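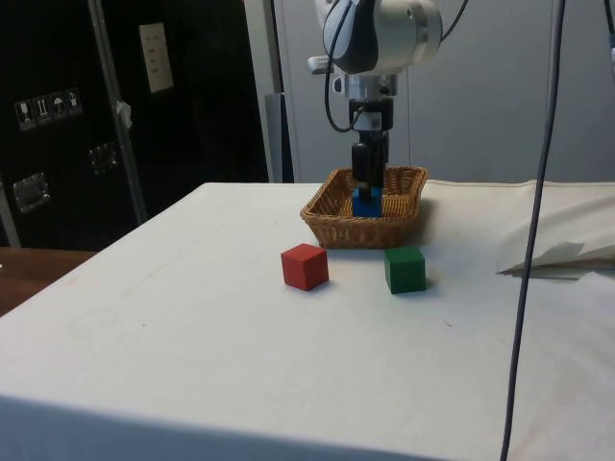
# How to Sort Out a Big Tub of Wooden Blocks (and Keep It Sorted)

If you have a child in the house, or had one once and never quite got around to the toy closet, you probably own a tub of blocks. Ours lives in Grulstead with the rest of our things, and by last August it had swallowed two puzzles, half a tea set and a good many crayons along with the blocks. I finally sat down with it one rainy afternoon, and I liked the result so much that I've done it the same way ever since. Pour yourself something warm and let's get going!

## What you'll need

- A table you can walk around, or at least reach across without stretching
- An old white sheet or tablecloth
- One low basket for each color (wicker is lovely, and kind to little fingers if the rim is braided)
- Two soft cloths, one damp and one dry
- A scrap of fine sandpaper
- A bag for anything that isn't a block

I bought my baskets from the Gilla line, the small size, but a shoebox will get you through the afternoon just fine. Look for something with low sides. A deep basket turns into another tub before you know it, and then you're digging for the one green cube you wanted all over again.

## Step 1: Spread the cloth

Lay the sheet over the table and let it hang down over the front. White is best, because reds and blues and greens jump right out at you and you can see the crumbs, too (there will be crumbs). Don't fret over old smudges. My cloth has been through years of paint and jam and I wouldn't trade it.

## Step 2: Take out a little at a time

I know how tempting it is to tip the whole tub over. My own tub held 152 blocks, and the first time I dumped them all out at once I lost most of an hour chasing the ones that rolled under the radiator. Two or three handfuls is plenty. Anything that isn't a block goes straight into the bag, and you can deal with the bag tomorrow.

## Step 3: Pick one color and stay with it

Start with blue, or whichever color you have the least of. Put every blue block in the basket and leave the others right where they are on the cloth. When you can't find any more blue, slide that basket aside, bring up an empty one and move on to red, then green.

Children are wonderful at this part. Ask a small one to find you "a blue one" and you'll have a helper for a good long while, though you may have to put up with a tower or two along the way.

## Step 4: Wipe and check

Run the damp cloth over each block and follow it with the dry one. Please don't soak painted wood! It swells, and the paint lifts at the corners. While the block is in your hand, feel along the edges for splinters and give any rough spot a few light strokes with the sandpaper.

## Step 5: Find them a home

Our baskets sit on the bottom shelf, side by side, where short arms can get to them. We have 28 cubes in the blue basket and that's as full as I'd want it. The odd shapes, the arches and the triangles, share a Yimyam tin with a lid.

If a set has grown beyond what anyone plays with, pass some along. We packed up 89 blocks for the play corner at the Griludum, and they were very glad to have them.

As for the crayons, I still haven't opened the bag.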